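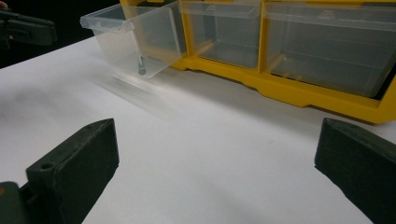

Home Tips Workshop Kitchen Contact

The finger pads on a hand-held gripper work loose long before they wear out. Check them every 30 hours of use. Put each screw in a drawer of a small parts organizer as it comes out – the yellow one on our white tabletop has clear drawers, so a single grey screw shows up without any hunting. Pull the drawer well out before you start and push it back only when the job is done.

Wipe the pads with a damp cloth and let them dry. Dirt under a pad will tilt it, so clean the seat as well. Start both screws by hand, then snug them a little at a time. Ruairí Brennan uses a short driver for this, as a long one makes it easy to strip the thread.

Close the fingers slowly and look at the tips against a bright wall. If you see light on one side only, loosen that pad and try again. 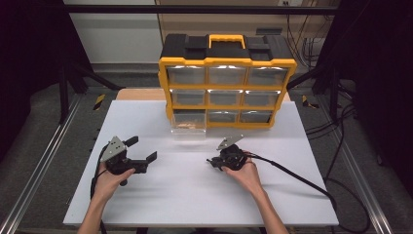 A gripper in each hand, with the organizer on the foam board.

Cables next. Run each one off the side of the bench with some slack, and check the last 33 cm before the plug for cracks. Colour the good ones with a dab of paint – we do ours every April.

Spare pads keep best flat, in a closed drawer.

Contact Clodagh Buckley | © Ponden Workshop Tips | Back to top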